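**Staged release** is a method for teaching a low-cost robot arm to place an object into a matching hole. It splits a placement into two learned parts, a carry and a release, and trains a separate small model to decide when the first should hand over to the second. The method was developed by Antigoni Dimitriou and Hậu Võ at the Piltora workshop, and is mostly used with tabletop arms built from hobby servo motors.

## Background

Shape sorting is a common test for robot learning. The parts are cheap, the goal is easy to check, and a small error in position is enough to make a placement fail. Arms built from hobby servos have play in their joints, so the same command can leave the gripper in slightly different places from one attempt to the next.

Earlier work by Dimitriou used a single model for the whole task. The model learned to reach and grasp well, but often opened the gripper too early. Võ proposed that the release be treated as its own task with its own training data.

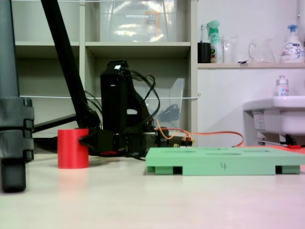 Training data for staged release comes from human operators who drive the arm by remote control. Each demonstration begins with the object on the table and the arm in any comfortable starting pose. The usual first object is a plain cylinder, such as the red one standing upright at the gripper's jaw, and it can be turned about its long axis without changing the task. Operators are asked to approach from the side, close the gripper, and wait one second before lifting. The pause gives the model a clear mark between the grasp and the carry.

## Method

The carry model takes camera images and joint angles as input and gives the next short series of joint positions as output. It is trained on the part of each demonstration between the start and the moment the object comes to rest over its target.

The release model is trained only on the last part. Its demonstrations are collected separately, starting with the object already held near the target at a small random offset. This lets operators record many corrections in a short time without repeating the grasp.

The third part, called the gate, looks at the most recent images and gives a score between zero and one. When the score stays above a set level for several steps, control passes to the release model. If it later drops, control goes back to the carry model, and the arm lifts before trying again.
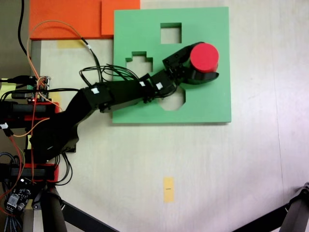 Võ tested several ways to set the level. A fixed value worked about as well as one that changed during the attempt, and it was kept for simplicity.

## Results

The main study used 300 full demonstrations and 80 attempts for each version of the system. With staged release, 77 attempts ended with the object in the correct hole. The single-model version, trained on the same full demonstrations, succeeded in 19 fewer attempts.

Most of the gain came from fewer early releases. Grasping was not improved, and the three failures of the staged version were all cases in which the object slipped during the carry.

## Limitations

The two versions did not receive equal amounts of data, as the release model was also given its own recordings. Dimitriou has noted that part of the difference may come from this added data.

The gate must be trained again when the cameras are moved. It also performs poorly when the gripper hides most of the target hole from every view.

## Related methods

The Umetti method divides a task by contact force and requires a sensor at the wrist. Angelovski switching uses a gate of a similar kind but does not allow control to return to the earlier model.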